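skevar-shelf-pick

README / data card, v2. Last edit September 13, 2022

What this is: teleop episodes plus eval logs for the Skevar shelf tasks. Mobile humanoid, carries a shopping basket in the left hand, works the shelf with the right. We wanted to know if one policy for both arms beats two seperate ones. Short version, yes on picking, no clear difference on restocking.

Collected at the Flanditz lab. Labels and splits done with the Canpolat tools (see tools/, needs the old config format, sorry).

Tasks

pick: take item from cubby, put in basket
restock: take item from basket, put in cubby
approach: arm to cubby, no grasp, stop short of the shelf edge

Method

Both arms share one encoder, action heads split after that. Head camera only for the main results. Action chunks of 12 steps, we execute the first 6 then replan. Tried executing all 12, basket started swinging and the right arm lagged behind it. Baseline is two policies trained apart with no shared weights.
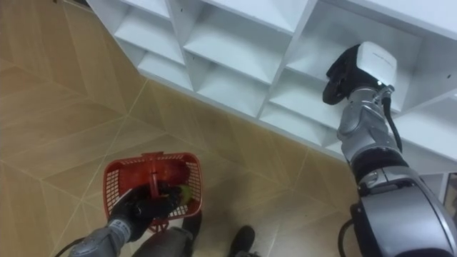
Basket pose is not in the observation. Tried adding it, no gain on pick, slightly worse on restock, so dropped. Hand state on the left is logged anyway, field is left_grip, ignore it for the baseline.

Splits

Split by session, NOT by episode. Random episode splits leak the shelf position and the numbers look much too good. 2 sessions held out for test. Brerkum sessions are a separate folder, differnt lighting, don't mix them into train.

Known problems

- timestamps drift between arm and camera in the early sessions, run fix_sync first
- restock labels mark success on release, even if item rolls after
- approach has no failure labels yet
- pale shelf and pale gripper housing, segmentation masks bleed into each other. Use the fingers for tracking

To do: approach failure labels, wrist camera ablation. Planned for October.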